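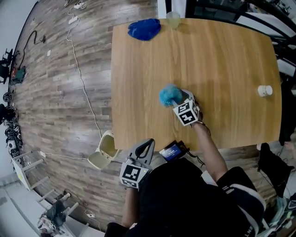 ## Dusting and Clearing a Shared Worktable

These steps apply to all wooden tables in the Calten workrooms. Allow 15 minutes per table.

1. Move cups, small containers, and folded or crumpled cloths to one end of the table. Items left on their sides should be stood upright.
2. Begin dusting at the far edge and draw the duster toward you. Press the head lightly against the surface and follow the grain.
3. Lift small devices to dust under them — do not drag them across the wood by their cables.
4. Shift the items to the cleaned end and dust the remainder.
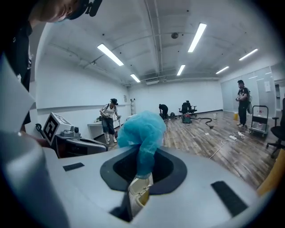 Disposable caps are collected once the table is finished. Pick up each cap by its center, let the fabric bunch together, and place it in the flip-lid bin. Caps are not to be reused or left on desks.

Check the floor beside the table last. Cables and power strips stay where they are; sweep up to them and stop. Close the lid of the bin before leaving the room.

Replacement duster heads are kept in the Mollel supply closet. Requests for more than two should be sent to Gladys Chege.

Revised 06/12/2020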